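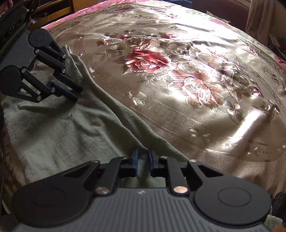
Wool doona losing loft after washing: fibre or quilting?

Forum: Bedding, Linen and Laundry
14 July 2018

ltikkanen wrote:
Queen size wool doona, cotton cover, 3 years old. The label says machine wash, wool cycle, 30 degrees. I have followed that twice a year. After the May wash the fill has gone flat in the middle third and there are hard ridges along the stitch lines. Weight on the kitchen scale is the same as before, 1521 g, so nothing has been lost. The maker is Karkia and they no longer answer email.

Two questions. Is the fill felted or only compacted? And is there a way to tell without opening a seam?
Lauri

drumdry_dan wrote:
Pinch a ridge through the cover and pull it apart sideways, across the stitching. Compacted wool gives and springs a little. Felted wool moves as one sheet. If it moves as one sheet, that section is finished.

What spin speed?

ltikkanen wrote:
Machine default for wool, 1200 according to the manual. I had assumed it was lower.

drumdry_dan wrote:
There is your fault. A wool cycle should top out near 600 for anything that thick. At 1200 the wet fill gets pushed against the drum and held there for several minutes. Temperature is only half of felting. The other half is movement and pressure.

V. Keskinen wrote:
I disagree on the spin. Felting needs the fibres to slide over each other, and in a steady spin they do not slide. The damage comes from the tumbling before it, mostly in the rinses, and from a temperature step between wash and rinse if the cold tap is very cold. A fast spin flattens the fill but drying and shaking will bring most of that back.

I would look at detergent first. Anything with enzymes sold for general laundry will attack wool. Which one did you use?

ltikkanen wrote:
Asarico liquid, the one in the grey bottle. It does not say wool on it anywhere.

V. Keskinen wrote:
Then change that before you touch the spin setting.

drumdry_dan wrote:
Change both. I have put five of these through a front loader and the only one I ruined was on the high spin, with proper wool wash. One case proves little, I grant that, but the setting costs nothing to alter.

hemline wrote:
Nobody has asked how it is quilted. If the channels run lengthwise only, wet fill slumps to the low side of the drum whatever the speed. Box stitching holds it. My Mäkelä doona has 200 mm boxes and has not shifted. The older channel-stitched one from Pleklow was lumpy after the first wash.

ltikkanen wrote:
Channels, lengthwise, spaced wider than yours. I did the pinch test. The outer ridges separate. The middle ones do not.

hemline wrote:
Then you have both problems. You can tease out the outer ridges by hand while it is slightly damp. Lay it flat on the bed, work from the stitch line outward, and leave it flat overnight. For the middle, unpick one end of the channel, pull the matted part, and refill with carded wool. Allow 100 g extra per channel and take out what you don't need.

V. Keskinen wrote:
Agree on the refill. I would not do the teasing damp. Dry wool separates with less breakage.

hemline wrote:
Slightly damp has worked for me, on four of them. Try one channel each way and see.

ltikkanen wrote:
Will do one damp and one dry on the outer channels this weekend. The middle can wait until I find carded wool in a small quantity. All the suppliers I have looked at want to sell me a full bale.

drumdry_dan wrote:
Try a spinning guild. Ask for washed and carded, not just washed, or you will be picking seeds out of it until Christmas.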